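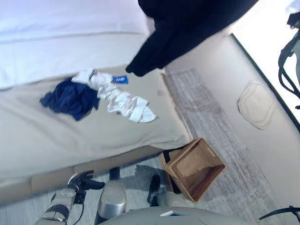

Can a robot hand with fingers pick up soft things better than a simple two-jaw gripper? It depends on the cloth: fingers do well on thick, bunched-up fabric, while flat jaws are still hard to beat on a thin edge lying close to a surface.

So say the team at Huneda, who have spent August putting two rival hands through the same household chores at their workshop in Drisstead, and the first results are a treat for anyone who has ever dreamed of never tidying a living room again.

On one side is the Cordier, a hand with jointed fingers that close around whatever they touch. On the other is the Briner, a plain pair of padded jaws with far fewer parts to go wrong. Each was given 200 tries at lifting crumpled cloths off a soft seat and dropping them into an open basket on the floor. Soft on soft is a nasty test, as the cover likes to come up along with the washing!

The Cordier managed 80 more clean lifts than its rival once the cloths were heaped or twisted together, and it was a joy to hear that it rarely dragged the seat cover with it. Put a single thin cloth down flat, though, and the Briner was quicker and calmer, sliding in at the edge and nipping it up at the first go. Dark fabric gave both of them trouble, and the team puts that down to the head camera losing the folds. A second camera nearer the wrist is next on the list.

The workshop has a fine setting for all this, in a former laundry built in 1923, with the old drying racks still bolted to the ceiling in the back room.

Huneda now wants to run both hands for 2000 lifts each, with towels and socks added to the mix, to see how the finger joints and the jaw pads wear. The controller will stay the same for both, so any difference should come down to the hands. Results will go up on the Huneda site, failed grabs included, and we can't wait to see how the socks get on.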